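Castow two-arm handling project: progress report to Skolia
Prepared by Zoriana Boiko, 2nd February
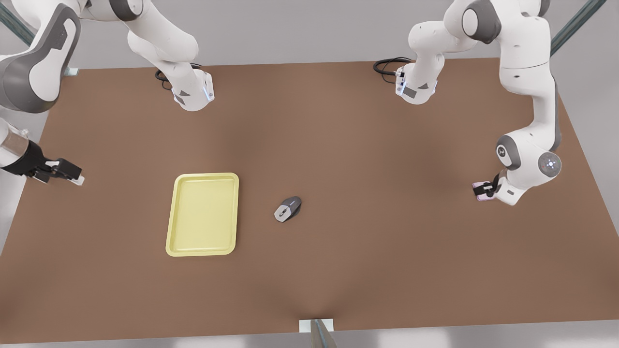
The last report said that the mouse-to-tray task was "close to done" in simulation and that we expected to move it to the real cell by May. I signed that report and I no longer agree with it. The task runs, and the score is good, but the score has been hiding a fault that would have mattered a great deal on real hardware. Most of this period went on that fault.

What happened

The task is simple. One arm picks up a computer mouse and puts it in a yellow tray, and the other arm keeps out of the way or steadies the tray if asked. The planner (Cerkis, the version we took over from the earlier work at Tymoshchuk) handles both arms together. We ran it in batches of 200 with the mouse and tray moved to new starting places each time.

In run 337 the two wrists passed through each other. The run was marked as a success. The mouse went into the tray, the arms went home, and the log showed no contact of any kind between the arms. I only saw it because I was watching the replay to check something else, a small twitch in the left gripper as it closes.

On a real cell that would have been a collision between two moving arms at working speed, with the cable loops behind both wrists in between. I don't want to guess at the repair bill. I would also not have wanted anybody leaning over the table.

Why the log said nothing

Contact checking between the two arms had been switched off for the last links, from the wrist to the fingertips. It was still on for arm against table, arm against tray and arm against frame posts. The setting was in a file that came across with the planner, with a comment next to it reading "temp, speeds up batch". There is no date on the comment and no name. I have asked Tymoshchuk and they say it was not in what they sent. Our copy of the handover says otherwise, but I can't prove that nobody here touched it before it went into version control, so I would rather leave the question there.

With the check turned back on, I replayed the stored joint positions for the whole batch in which the fault was found. Six runs had the arms touching or overlapping. All six had been scored as successes. In each of them the mouse started well over towards the left arm's side and the planner sent the right arm across for it anyway. Why it prefers the right arm in those cases I still don't know. The cost terms look even on paper.

The cables are a separate worry. They are drawn in the simulation but they have never been part of the contact checks, and they don't move as real cable does. A clean run therefore tells us nothing about whether a cable would snag on the other arm's wrist. Turning the old setting back on does not help with this at all.

What has been changed

The wrist and finger checks are on, and the batch script now refuses to start if any pair of links has been left out without a written entry in the settings log. Any contact between the arms ends the run and counts as a failure, whatever happens to the mouse afterwards. Batches take longer as a result. We have put a thick invisible sleeve behind each wrist to stand in for the cable. It is crude and it makes the planner more timid near the middle of the table, where the arms most need to share space.

The twitch in the left gripper turned out to be a rounding matter in the closing command and has been fixed.

What has not been changed

The planner itself. Castow's view is that with the checks on it will simply find other paths, and that we should carry on to the real cell as planned. I am not convinced. Catching a bad path after it has been chosen is not the same as choosing a good one, and in the short batches since the change I have seen the planner stop halfway and wait, with both arms raised over the table, until the run times out. That is safe, but it isn't a working task. I also have no evidence yet about what it does if one arm is stopped by hand while the other is moving, as there is no test for it.

I would treat all success figures in earlier reports as unreliable, including the ones used to support the current stage of funding. They were measured honestly, but against a check that was not there. The older batches kept only final positions, so they can't be replayed and will have to be run again.

Effect on the plan

The May date for first motion on the real cell should be taken out. I am not offering a replacement until the repeat batches are finished and somebody outside the project has read through the contact settings line by line. When we do move, I am asking that the first sessions use one arm at a time, with the other powered down and parked, and at reduced speed. Castow considers this overcautious — their note is attached to the covering letter and Skolia should read it alongside mine.

No extra money is requested for this period. The repeat batches use machine time we already have. The outside review does need paying for, and we propose to take it from the travel line, where most of the allowance is unspent.

Still open: the right-arm preference, the stalled runs, a proper cable model, and the missing stop test. I will start with the stop test.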